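Clernora House Kitchen Group
Minutes of the summer meeting

Okay, I'm the one with the pen again, so you get my version. If I've put words in your mouth, tell me before the next meeting and I'll fix it!

We started late on account of the parking, and there were 13 of us once everybody found a chair. Two people sent apologies and one sent a coffee cake, which I want in the record.

Last minutes

Read and agreed, with one correction. I wrote in February that the dish towels would be washed "whenever," and what we agreed on was every week. Sorry! It's now on the sheet inside the pantry door.

Money

We have $400 in the kitchen envelope. Out of that comes $114 for the new shelf liners, the drain strainer and the repair to the drawer that used to drop on people's feet. Everybody was fine with it (the drawer had made its own case, I think). There was a short detour into whether coffee should come out of the envelope or out of the jar. It stays with the jar. Please feed the jar.

Refrigerator

Long one, this. The bottom drawer was cleaned out twice this summer and both times by the same two people, and they'd like it known that they are done. From now on anything without a date on it goes on the day of the clean, no detective work. I asked about mustard and was told mustard needs a date too. Fine.

The Yimyam order

We're keeping the monthly Yimyam box of rice, lentils and spices. A few of us thought the last one was heavy on cumin and light on everything else, so I'm going to ask if we can swap two items. Someone wondered about trying Losik for the flour and I said I'd get a price. I haven't yet, so put that down as mine.

Counter by the tiled wall

This took the most time, and we ended up standing in the kitchen for half of it with our cake plates, which was nicer than sitting anyway. The question was what lives on the counter for good and what gets put away after use. Opinions were strong! One side wants bare marble from end to end. The other side (me, I admit it) makes toast every single morning and doesn't want to haul things out of a cupboard at 6.

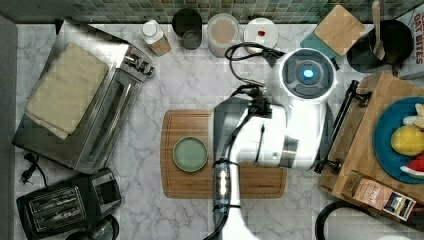 Clernora House, Aug 18, 2018

The toaster oven stays on the left side. So does the black two-slot toaster, after a vote that was closer than I liked. We did talk about whether we need both, and the bagel people and the leftover pizza people couldn't agree, so both it is until somebody brings it up again.

The beige towel on top of the toaster oven: it has to come off before the oven goes on, every time. I've been guilty of leaving it there myself. A hook on the side of the cabinet was suggested and everyone liked that, so we'll get one. Cords get coiled and kept back from where people are chopping.

The containers stay in their row along the back, against the green and gray tile, and they all get labels. I have a roll of Zultelis tape at home that I'll donate. The wood cutting board keeps its spot in the middle, and it gets wiped and dried standing up at night. No soaking it in the sink, please, it's already had one rough winter. Little plates like the pale green one go back on the shelf once you've finished your snack.

Somebody asked about sealing the marble. Two of us have heard totally different things about lemon juice, so we're going to look up what the stuff is supposed to be cleaned with and come back to it.

To do

Hook for the towel: the drawer repair crew, same trip to the store
Tape and labels: me
Flour price and the cumin question: also me
How to clean marble: the two who disagreed about it, together
New sponge rota: carried over, we ran out of evening

Any other business

The good can opener is missing again. If it's in your car or your picnic bag, just slide it back in the drawer and we'll say no more about it. Next meeting is after the holidays, date to go up on the pantry door, and we need someone to bring a cake.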